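Jalititz: Gallery

Posted 03/09/2025 by Laine Bite

Jalititz began in May with a modest question: if people demonstrate a task with a gripper held in the hand, how much does the mess on the table matter to the policy trained afterward? We collected 2000 demonstrations to find out. Half were done on a bare table. The other 1000 were done on tables dressed by Chutima Wannasri, who has strong views on clutter and was finally given a budget for it.

The bare-table policy was excellent on bare tables. Show it a mug in the wrong place and it behaved like a guest at a party where it knew only the host. The clutter policy took longer to train and made fewer embarrassing choices, even with objects it had never met. Octavian Vlad predicted the opposite in writing, and the page is still pinned above his desk.

Ívar Ketilsson wrote the training code and would like it known that the 4 crashes in the log were all the same crash. Malou Hedegaard ran the evaluations, including the 2 we repeated when the first results looked too good. They came out slightly worse and much easier to believe.

Bottle task, cluttered table. Chutima considers this one restrained.
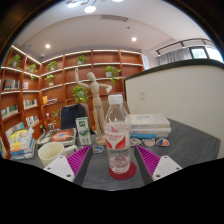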